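2018-11-11, Kitside test kitchen

Second go at the Spanish set menu before we show it to Hanane Soliman. Grollano rice again, same sack as last time. I did it in the wide pan with 400 g rice and left the stock measure alone. Last time the middle was fine and the rim was chalky, so today I turned the pan a quarter every few minutes and kept the flame lower. Rim better. Bottom crust patchy, darker on the side nearest the wall. I think the back burner is uneven and will swap to the front one next time.

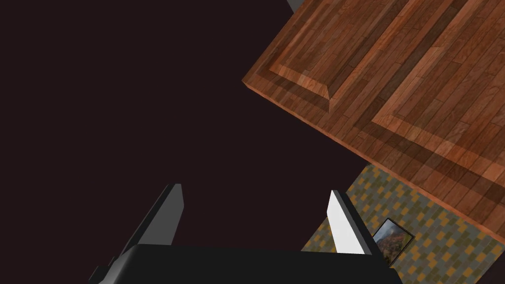

Prawns went in too early. They need two minutes at the end under a cloth and no more. Hundingate changed their delivery day, so these were a day older than I wanted, and I'd sooner use mussels than do that again. On the room, I still want the walls warm and the floor plain. A patterned carpet like the one there, next to wood panelling, makes a place feel like an old hotel lounge, and it would hold the smell of frying for weeks. Tiles if the money stretches.

Aioli: first batch split, my fault, oil in too fast. Second batch held. Used 100 ml oil to one yolk and half a clove of garlic. Tastes thin next to the one we had at Erraji in July, which was sharper and had more salt. Try lemon in place of vinegar.

Croquettes: chilled the mix overnight, which helped. Made 33, lost 2 in the fryer, both from the end of the tray where the crumb was thin.

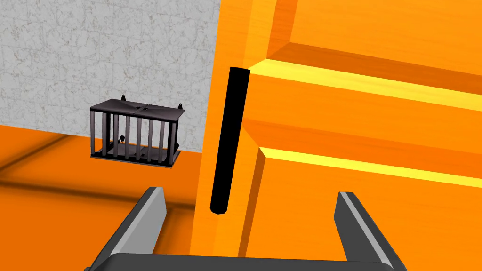 The filling is still a bit loose for my liking. More flour makes it taste of flour, so cook the white sauce longer instead and let it dry out in the pan. Ham cut smaller too. The larger bits poke through the crumb and that's where they burst.

Costs: ham is the problem. If we keep six croquettes to a plate the margin is poor. Five looks mean. Could do a mushroom one alongside and serve three of each.
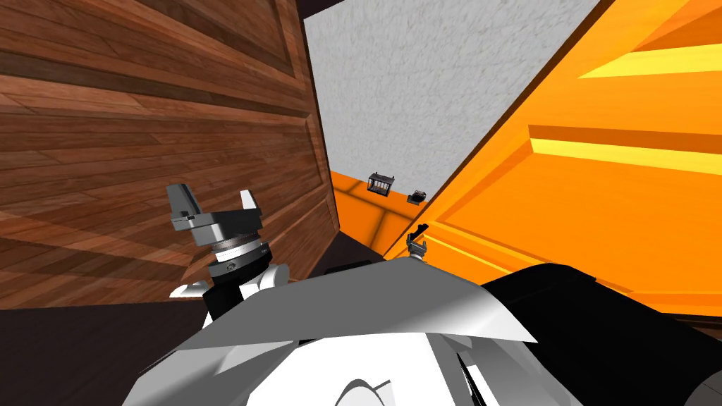 Menu cards and colours still not settled. Hanane wants bright, I want something people can sit in for two hours. The orange with yellow bands next to reddish-brown planks is close to what she has in mind, and I can live with it on one wall or on the door, as long as the rest stays pale. Ask the painter for a price on both.

To do: salt cod in soak by Thursday night. Ring Hundingate about mussels. Buy a second fryer basket. Rice again on the front burner, same weight, write down the times properly.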